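Clearing the Bed: Tips for a Bedroom That Collects Everything

A bed is the biggest flat surface in most homes, so it ends up holding whatever you were carrying when you walked in. Mine gets bags, chargers, hair clips, receipts and small boxes. These are the habits that keep it usable. They are in the order I do them, but you can start anywhere.

Start with the bag

Empty the bag first, before you touch anything else. Most of the small stuff on a bed came out of a bag or is waiting to go into one. Tip everything out onto the spread, shake the bag upside down over a trash can, and run a finger along the bottom seam. Crumbs and coins settle there.

Fabric bags with a stiff handle do not fold flat. Hang them on a hook behind the door. If you have more than two, put the thinner ones inside the thickest one and hang that.

Wipe the handle with a damp cloth every couple of weeks. It gets dirtier than the rest of the bag, and light colors show it.

Keep small things off a busy print

A patterned bedspread hides stains well, and it hides earrings just as well. Before you sort anything small, lay a plain towel or pillowcase over the part you are working on. White is best for dark items, and a dark towel is better for pins, clear plastic and silver.

If you have already dropped something, don't pat around for it. Turn off the ceiling light, lay a flashlight on the bed so the beam runs across the fabric, and look for a shadow. I found a missing earring back this way after I had stripped the whole bed and shaken out both sheets.

Give little containers one job each

Pretty little boxes tend to come as gifts, and they tend to fill up with a mix of things. A safety pin, one button, a dead watch battery. Pick a single use and stick to it. Clear ones are good for earrings or hair pins, as you can check what is inside without opening them. Solid ones can take spare keys or foreign coins.

Odd shapes waste drawer space. A heart or a star leaves gaps on every side, so I keep those on top of the dresser and save the drawer for square boxes that sit edge to edge.

To clean a clear plastic box, use warm water and one drop of dish soap, then dry it with a soft cloth. Paper towels leave fine scratches. Keep shiny trim out of the water if you can and wipe it separately — the finish on cheap trim lifts if it soaks.

My heart-shaped box has a silver edge and a thin purple rim, and it still gets left on the bedspread more often than I would like.
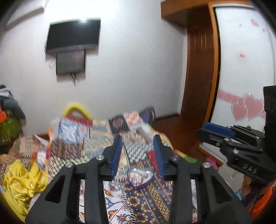 Cushions go back last

Stack the cushions against the wall while you work, then leave them there until the spread is straight. Putting them back early means moving them twice.

Three is enough for my bed. They don't have to match. I have one dark reddish-brown, one orange and white, and one dark purple, and they look fine together against a spread with that many colors in it. If your bedspread is plain, you may want the cushions to share at least one color.

Take the covers off and wash them inside out in cold water. Wash dark red and purple covers apart from anything white the first few times. Hauwa Ajayi wrote in to say she adds half a cup of white vinegar to the rinse for dark covers. I have tried it and the smell is gone once they dry.

Straightening a heavy spread

Pull from the foot of the bed, not the sides. Get the bottom edge even first, then walk up one side and smooth toward the wall. If the print has squares or borders, line one of them up with the edge of the mattress and the rest will follow.

Check the floor on the open side before you finish. Things slide off when you pull the fabric, and they roll under the bed.

What to do with the leftovers

There is always a small pile at the end that belongs to no drawer. I keep a shoebox on the closet shelf for it and go through the box every December. Anything I haven't looked for by then gets given away or thrown out. Batteries don't go in the shoebox. Tape the ends and take them to a drop-off bin on your next shopping trip.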